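**Will the Pondale holiday special ever come back?**

Rafsan Talukder

My kids are obsessed with Pondale and I swear there was a half-hour Christmas one with the lost sled. It's gone from Odo and I can't find it anywhere! Did I dream it?

**Obed Amoah**, 12/21/22

You didn't dream it! It aired 2 years running and then Odo let it go in May. I taped it off the TV, then copied it to my old PC — along with over 500 other cartoons, my wife loves that. Villanueva does the voice of the goose, if that helps you search.
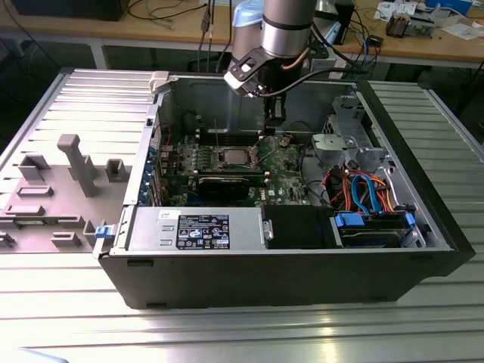
*Desktop tower on its side, panel off, processor showing.*

**Shiuli Kumarasinghe**

Try the library. Ours has the Wesidetti box set and the special is on the last disc, after the bloopers. I was 123 on the hold list last winter, so put your name down early.

**Dinesh Gazi**

never liked the goose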